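From: Dzifa Aidoo
To: Trosska owners list
Date: 2019-09-19
Subject: Re: Rear spoiler rattle on the Trosska estate

> Has anyone fitted the Paredes roof spoiler to an estate with the washer jet
> in the tailgate? Mine went on in February and it has started to rattle over
> 50 or so. The screws are tight. I don't want to take it off again if it's
> only the trim underneath.

I had the same noise on mine. The screws were tight there too, but the two outer clips had lost their tension and the ends of the spoiler could lift. You can check by pressing down on each corner with the car parked. If it clicks, it's the clips.

Vidis sell them in bags of 12. You need the black ones with the longer leg – the grey ones look the same in the photo on their site but they are for the saloon.

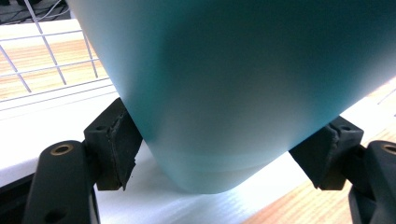

While it's off, look at the foam strip along the front edge. Paredes supply one 7 mm thick and it goes flat after a winter. I replaced mine with Ulodach tape, which is a bit firmer. Clean the paint first and leave it overnight before you drive.

The washer pipe just needs feeding through before the screws go in. Start with the middle screw, then work outwards, and don't do any of them up fully until all three are in. It took me an afternoon, mostly because I dropped a clip inside the tailgate.

If the corners don't click, try the number plate lamp cover. Mine buzzed as well and I blamed the spoiler for it.

Dzifa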